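Parngate Staging Sync
README, release notes and data card for the sample catalog

Parngate copies a store catalog from a staging database to a live one. It handles products, categories, price rules and static pages. It does not touch orders, customer accounts or payment settings. Sestorura uses it to load seasonal price changes, and the sample catalog in this package comes from that work.

Requirements

A staging database and a live database on the same schema version. A user account with write access to both. Enough disk space for one full export of the catalog plus one backup. The web server does not need to be restarted.

Installation

Unpack the archive outside the web root. Copy parngate.conf.sample to parngate.conf and fill in both database names. Run parngate check. If the schema versions differ, the command stops and prints both of them. Run the schema upgrade on the older side, then check again.

Usage

parngate diff lists every record that differs between the two sides.
parngate push sends the listed records to live.
parngate push --only prices sends price rules and nothing else.
parngate undo restores the backup written by the last push.

Records are sent in batches of 50. The batch size is set with batch_size in the config file. Values above 900 are rejected at startup. A failed batch is rolled back and the push ends there; batches already written stay on the live side until undo is run.

Sample catalog

The sample holds 2,000 product records, of which 283 have at least one price rule. Fields are sku, name, category_id, price, tax_class, status and updated_at. Names and prices were replaced before release. The sku field is unique. The category_id field may be empty, and such products are skipped by push unless --orphans is set. Text is UTF-8. Dates are in UTC.

Known issues

Price rules that point to a deleted category show up in every diff. The Ledia theme caches static pages, so a page push may not be seen until its cache is cleared. Chong import files saved before the February release lack tax_class and must be exported again. 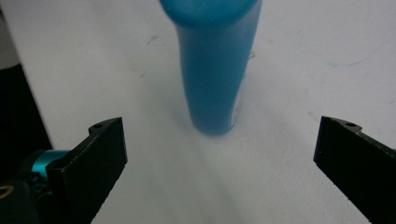
Can a push be scheduled to run overnight?

Use the system scheduler to call parngate push with the --yes flag, which skips the prompt. The exit code is 0 when all batches were written and 2 when one was rolled back.

Maintainer: Kartini Kusuma
Last updated: 14 October 2026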